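Subject: Re: [brirstead-oldhouses] whole-house dehumidifier for sticking doors?
List: Brirstead Old Houses

Catching up on this thread after a couple of weeks away. I have some doubts, and I'd like to get them in before half the list signs up for the Tandero group order.

The message that started it, trimmed a bit:

> Hi all, every June our upstairs doors swell up and stick so
> badly that we stop closing them. Last fall we had the rep from
> Fernandes out, and he walked through the house with a meter
> and told us the whole problem is moisture. He says a Tandero
> in the basement, ducted into the furnace, would bring us down
> to where the wood never moves again, and he says every old
> house in Brirstead needs one. Our neighbors put theirs in and
> their doors are perfect now. If enough of us order together
> he can do a better price. Has anyone got a reason NOT to do
> this?

Well, yes, a few.

Start with the visit. The rep came in the fall, with a meter, to look at a problem that happens in June. Whatever number he got, it was a fall number. I'd like to know what the meter said, which rooms he took it in, and whether the windows were open. I'd also like to know what it says in the same rooms in June, and so far as I can tell from the thread no one has that. You can buy a cheap humidity gauge at any hardware store. Put one upstairs and one in the basement and write down what they say every morning for a month before you spend real money. If the upstairs one is sitting at 85 for days at a time then fine, you have a moisture problem and I'll help you carry the machine down the stairs. If it isn't, you've saved yourself a lot.

Second, "the wood never moves again." I don't believe that, and I wouldn't buy anything from a man who said it to me. Wood takes on water and gives it up with the seasons, and the people who built these houses knew it and left a gap for it. A dehumidifier can make the swing smaller. It won't make it go away, and if you pull a house down too dry in August you may be looking at open joints in the panels instead.

Third, which doors? The original message says the upstairs doors. All of them? In our house there were 4 doors up there that gave trouble, and when I went around with a flashlight and a strip of paper, two were rubbing at the top corner on the latch side and nowhere else. A swollen door tends to rub along a good length of the edge. A door that rubs at one corner has usually dropped, and the first place to look is the top hinge. In both of mine the screws were turning in nothing. I drilled the holes out, glued in dowel, put in longer screws, and neither one has touched the frame in three summers, with no machine anywhere in the house.

The other two did swell, I'll grant that. They also had bare wood along the top and bottom edges, which is very common here. Painters do the faces and the sides and skip what they can't see. Take the door down, stand it on its head and look. Ours had never been sealed in its life. You let it dry out well in the winter, take a little off with a plane if you must, and then paint the top and bottom the same as the rest. Two coats. I used up a can of Stavel oil primer I already had, but I have no reason to think any other primer would do worse.

Please don't plane a door in June. I know that's when you're mad at it. Plane it then and you'll have a gap you can see daylight through by January.

Fourth, the neighbors' perfect doors. Last summer was dry! My own doors behaved beautifully and so did my drawers, and I hadn't bought a thing. One dry summer after an installation tells you close to nothing. I would be more interested in hearing from somebody who has had one running through a wet year, and even more so if they had left one bad door alone for comparison. I don't expect anyone did. People who pay for a big machine generally get the doors fixed that same month and give the machine the credit.

Then there's the running cost, which isn't mentioned once in the thread. The estimate I was handed myself a while back, for a different make, had 507 kilowatt-hours a season penciled in the margin, and when I asked where the figure came from I was told it was "typical." Typical of what house? Ours leaks like a basket. If you're drying air that walks in under the sill plate all night, you are drying the whole street. Ask Fernandes to put a number on paper and to say what it assumes about air leaks.

And before anyone dries out a basement, go outside when it's raining and look at the gutters. I say this every year and I'll say it again. A downspout that dumps at the foundation puts more water in a cellar than any amount of muggy weather — move the downspout first.

While the door is off, it's a good moment to deal with whatever is hanging on it, which somebody asked about further down the thread. I'm no purist on this. If the old knobs are gone already, a plain dark lever on a round rose looks fine against wood, and a lever is kinder to sore hands.
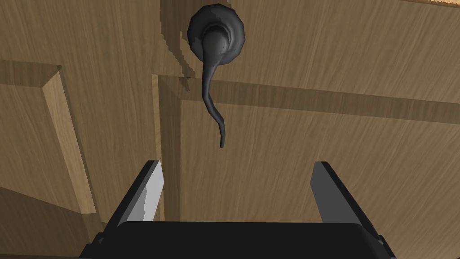
A reply that reached me off-list after I'd floated some of this said I was being unfair, that a house where the basement smells and the closets grow mildew needs a dehumidifier whether or not the doors stick, and that the price break from a group order is real money to a family. I was also asked whether I had ever lived with one of these machines or was just against buying things.

Fair enough on the first part. If you have mildew in the closets, you have a different problem from a door that rubs, and a dehumidifier may well be part of the answer to it. I would still do the gutters first. On the second part, we had a portable one in the cellar for years, the kind with the bucket, and it did dry the cellar. The upstairs doors stuck exactly as before. A ducted unit would reach further, I'm sure, but how much further in a house like ours is just what I'd want shown to me before I wrote the check.

On the price, a discount on something you may not need is a poor sort of saving. Ask whether the offer would still be there in September. If the answer is no, ask why.

So my request to anyone on the fence — get the gauges, check the top hinges, look at the top and bottom edges, and post what you find here. I'd like readings from frame houses and brick ones both, and I'd particularly like to hear from the low end of town near the creek, where I could easily be wrong. I have 2 spare gauges that I'm happy to lend out. They read a little differently from each other, so take both and set them side by side for a day first.

Also, whoever borrowed the long bar clamps after the porch workday, I could use them back before the screens go up.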